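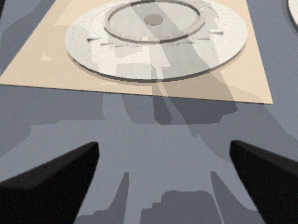 Zinhle Radebe wants to know if the grip fault shows up in sim at all, or only on the real arm, and could we please stop saying "glitch" when a finger closes with no command. Fair. Calling it a fault from now on.

Posted May 13, 2021. Quick gallery for the Planosgate people, will tidy up later.

Wrist view from the simulator, both black fingers short of the mat, big off-white disc up on top of it. Wide gap between the fingers. This is the pose we care about.

What went wrong: on the real cell the right finger shut by itself during an approach. Cracked a plate, no one hurt, Mirjana Leka had her hand out of the cage by then. Log has a close command at step 293 that none of us sent. Stop button worked, but slow. Too slow.

Since then 729 sim runs of the same approach, Varness build. Fault came up in 80. So yes Zinhle, it's in sim too. Looks like a stale message left over from the run before, Abbas Parsa is checking teh queue code.

Until thats fixed:
Real arm stays powered down. Key is with Mieczysław Sobczak, ask him.
No hands in the cage, not even to nudge the mat.
Clear the queue before every sim run or your numbers are junk.

April runs not rechecked yet. More when Abbas is done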